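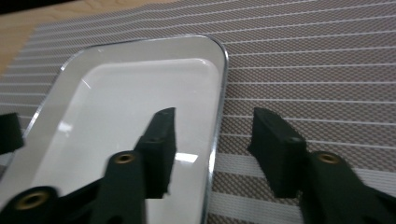
*Left finger inside the tray, right finger still over the mat.*

**hashini_p** wrote:

OK, I love this pair of hand-held grippers far more than is reasonable, so it's time for a maintenance thread! We call them Kirka. Thin rims are my favorite test for them, and after 534 grabs the right-hand unit had picked up a tiny click at the pivots. You feel it in your palm before you hear it.

What I did:

- unplugged it and took the fingers off
- wiped the dust out of the joints with a dry swab
- backed each pivot screw out, cleaned it, ran it back in until the arm just stopped wobbling
- checked that both finger pads meet flat on a strip of paper

The click is gone and the squeeze feels lovely again.

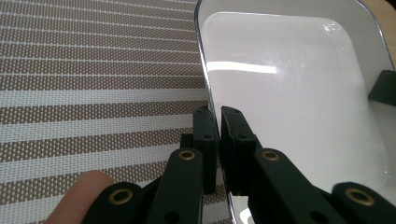

*Closed on the rim, with the brass in the link arms showing.*

**skarlow_fan** wrote:

Nice work, and those brass pieces look great against the dark arms! I disagree about the screws, though. "Just stopped wobbling" is too tight for plastic arms. I set mine so the arm drops under its own weight, then put a dot of paint across the head so I can see if it creeps.

**hashini_p** wrote:

I tried the drop test on the old set and the fingertips wandered all over the place. On a rim that thin I'd take a bit of drag any day. Stealing the paint dot, though - that's a great idea.

**nuwan_t** wrote:

You're both skipping the cable! I chased a "loose pivot" for an entire afternoon in July and it was the cable tugging on the body every time I turned my wrist. Give it a proper slack loop and then go hunting for clicks. 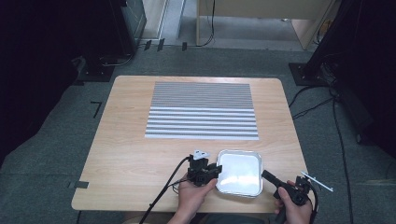 **Anjana Khan**
*Bench lead, Dronengate*

Seconding Nuwan. I like a good low loop off each gripper, with the tray near the front of the table so your elbows stay in. Before I touch a screw I go through the whole reach on both sides and feel for any pull.

On tightness I'm closer to Hashini, but I recheck every 80 grabs on new arms and stretch it to 130 once they've bedded in. No oil, please! It collects lint and then you're cleaning twice.

**skarlow_fan** wrote:

Still think you're all over-tightening :) but I'll run one arm your way and one mine, and post the wear on both.

**hashini_p** wrote:

Yes, do it! Swap the fingers across halfway through so the pads don't muddy the result. I've got 5 spare screws here if you need any.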